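Sostthorpe council to replace 374 office computers and offer old ones to residents

Sostthorpe Town Council is to replace all of its desktop computers over the coming months, after members agreed the spending at their May meeting. The 374 machines are spread across the town hall, the library, the leisure centre and the depot on Kiln Road. Most were bought in one go when the town hall reopened.

Staff have complained for some time about slow start-up times, and the housing team lost most of a morning in March when its booking system would not load on the older machines.

Radomír Brabec, the council's head of office services, told the meeting that repairs had been taking up more of his team's time each year. "We have been keeping them going with parts from one another," he said. "That works for a while, but the supply of good parts runs down."

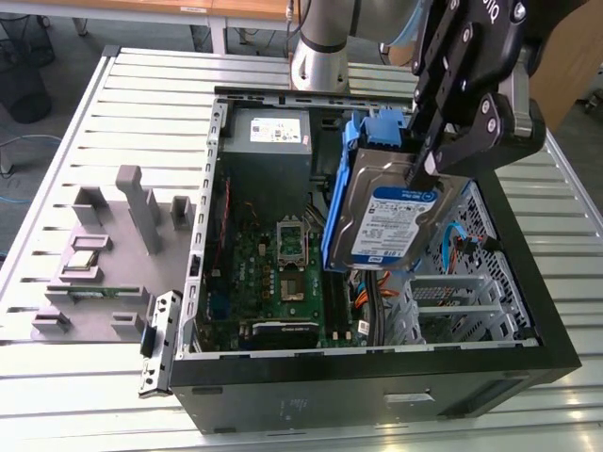

A Dell-labelled hard drive in a blue carrier inside an open desktop tower.

Old hard drives will be taken out of every machine before it leaves council hands. Drives from the housing, benefits and payroll teams will be shredded. The rest will be wiped and checked, and any that fail the check will be shredded too.

The work on the old computers has been awarded to Flisteo, a repair and recycling firm based in the town. It will sort the machines into those fit for use and those to be broken up for parts and metal. The council will pay nothing for collection, and Flisteo will keep the money from any scrap.

The firm expects to have 300 computers in working order by the end of the scheme. They will be offered first to households already on the council's support list, then to schools and community groups, and last to any resident who asks. There will be a charge of £20 for each computer, which covers a keyboard, a mouse and a basic check. Households on the support list will pay nothing. Screens are not included, though the library has a small number to give away.

Councillor Blažena Vrabec, who put the plan forward, said the library's public computers were booked up most afternoons. "People come in to fill out a form that takes ten minutes and they wait an hour for a seat," she said. "If some of them can do that at home, it helps them and it helps whoever is next in the queue."

Not all members were in favour. Councillor Percy Villanueva voted against the plan and said the council should have tried newer software on the existing machines first. He also asked why laptops had not been considered for staff who work from two sites. Mr Brabec replied that laptops had been priced and came out dearer, but that a small number would be bought for the planning team.

The plan was passed with 7 votes against.
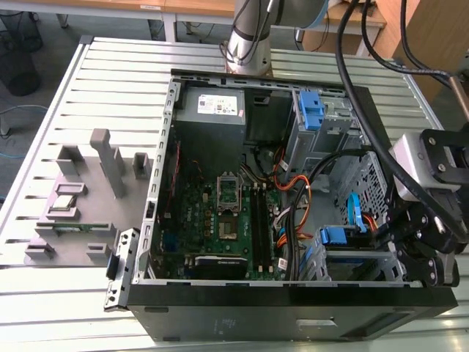
When the changes will happen

The town hall will be first, starting with the ground floor counters. Residents are asked to allow extra time for visits during the changeover, and the cash desk will close at noon on the days its own machines are being swapped. The library will follow in the school holidays. Its public computers will be replaced a few at a time so that some are always open for use.

The leisure centre and depot will be done last. Bookings for courts and classes will still be taken by phone throughout.

Silvia Danko, the library manager, said staff would be on hand to help anyone who was not used to the new machines. The free beginners' sessions on the first floor will carry on as normal, and an extra evening session will be added in the autumn. Places can be booked at the front desk.

Application forms for the old computers will be ready at the library and the town hall from the start of July. Forms can be handed in at either building or posted. Applicants will be asked for proof of address, and only one computer will be given to each household.
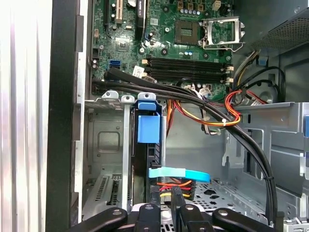 How long will I have to wait for a computer after I apply?
Most people on the support list should hear within a month of handing in the form. Other residents will be contacted in the autumn, once the schools and groups have been dealt with.

Anyone who cannot collect a computer from the Kiln Road depot should say so on the form.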